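Talk notes: What happens to the bench when the arms show up

(Spoken version. Slide changes are where the pictures fall. I tend to rush the beginning, so slow down!)

Hi everybody, thanks for coming back in after lunch. I'm Baldur Zoëga and I work at Virkombridge, on the small-goods side, so jars, dishes, samples, anything that fits in two hands. I started there packing, by the way, and I still think like a packer. If I say "we" today I mostly mean the people at the benches.

Quick show of hands. Who here has had a machine brought into their room without being asked first? (Wait. It's always more than you'd think.) Okay. Keep that feeling, we'll come back to it.

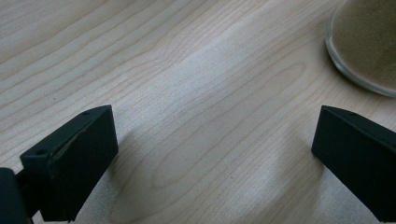 So when the Godoy project came along, the plan on paper was simple. Somebody does the handling with grippers, the grippers record it, and later the arms learn from the recordings. Our group got three months. I went back through my notebook last week and we logged 2314 runs in that time, and I can tell you the first 244 were pretty bad. We were stiff, we were slow, everybody held their breath!

What changed first was how people talked about their own work. You pick up a jar your whole life and never think about it. Then you have to do it with two black jaws in place of fingers, and suddenly you're arguing over coffee about where on the glass you grab, and whether you lift before you turn (I say lift first, Trisia site says turn first, we are still not speaking).
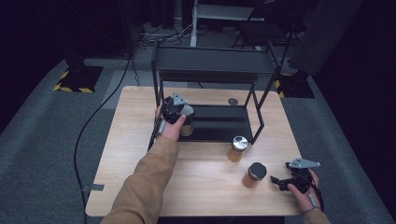 And that arguing turned out to be worth a lot. The knack had been in people's hands for years and it had never been written down, and now it had words. New starters get those words on day one.

Pause here, drink water.

Now the harder part. Pay. When your movements are what the machine learns from, is that the same job you were hired for? We thought no. It took until July to get a separate rate for recording hours, and I'd tell anyone starting out to settle that before the first run. Ask early, ask in writing.

Also shifts. Recording is tiring in a way packing isn't. Your wrists feel it, and your head does too. We went to short blocks with a swap in between and the complaints dropped off fast. 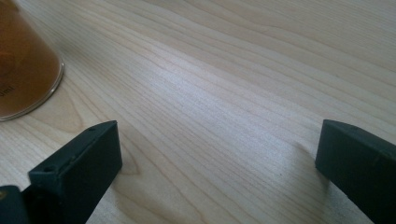

Amber container, both gripper fingers open

The Kirneten people asked me what the target was, and it was 3000 runs, and no, we didn't make it in the three months. I'm fine with that. A tired run teaches the arm to be tired, is how I put it to my manager, and she let us stop at a decent hour.
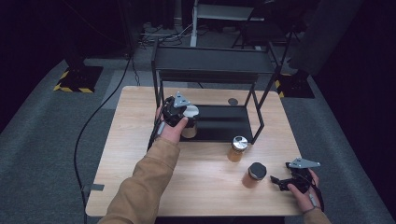
What do folks do now? Some moved to checking the recordings, some stayed at the bench, and a couple went over to setting up tasks, which they love. I won't stand here and say everybody is happy. Two people asked to go back to plain packing and they did, same pay as before, and I think having that door open made the rest of us braver about trying.

Last slide is just my contact info, leave it up. Questions next, and if it's quiet, start with the one about wrist breaks.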